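Heliten Hand Gripper Pair: Set-up and Use
Section 4. Working with garments on a bed or other soft surface
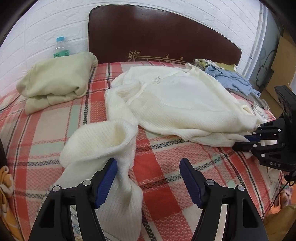 Vasylyna Kovalchuk asks that anyone coming from the Gestlow trial read 4.3 before 4.2, as the sleeve grip changed between the two issues and the old habit of closing both fingers at full travel will stretch a rib knit. She adds that the pads should be checked at every change of garment, and that once a shift is too seldom.

The order of the steps has been left as it was. Users of the earlier issue should follow her advice.

4.1 Before you start

1. Fit both grippers and check that each finger moves freely through its full travel.
2. Check the screws at the pivot joints. Tighten by hand with the driver supplied. Do not use a powered driver.
3. Wipe the ribbed finger pads with a dry cloth. Replace any pad with worn ribs.
4. Route each cable away from the work and leave 90 cm of slack between the gripper and the first clip.
5. Spread the garment on the surface with the front facing up. Other clothes may stay on the bed if they are clear of the sleeves and hem.

Note: A patterned bedspread does not affect set-up. A loose cover does, and should be pulled tight before step 5.

4.2 Taking hold of the garment

1. With the first gripper, take the lower hem of the body. Close until the pad is pressed against the fabric, then stop.
2. With the second gripper, approach the sleeve from the cuff end. Keep the fingers angled inward and partly open.
3. Gather the sleeve a short way behind the cuff. The knit will bunch between the fingers. Some twist is acceptable.
4. Lift by no more than 70 mm and hold for 2 seconds. If the fabric slides, lower it and take a fresh hold nearer the body.
5. Log the hold as good or failed before moving on.

CAUTION: Keep the fingers clear of buttons. Pearl and shell types can crack under the pads, and the placket should never be used as a gripping point.

4.3 Grip setting for knitwear

Set the closing force to LOW for any ribbed or loosely knitted item. MEDIUM is for woven cotton and denim. HIGH is not used on clothing.

If the garment is fitted with a Torkmont tag, remove the tag first. It can catch in the slots of the fingers.

4.4 Pad and pivot service

Pads are rated for some 900 closures on knitwear. Change both pads of a gripper together. Spare pads are ordered from Weerasinghe under the part number on the inside of the case lid. Pads from the Gestlow trial have a different backing and will not seat fully.

After changing pads, repeat 4.1 from step 1.

CAUTION: Do not oil the pivot joints. Oil travels to the pads and marks light fabric.

4.5 Putting away

1. Open both grippers fully and release the garment.
2. Coil each cable loosely. Do not wind it round the fingers.
3. Store the grippers with the pads apart.

Issue 2 of this section, 19/07/2021. Replaces the December issue.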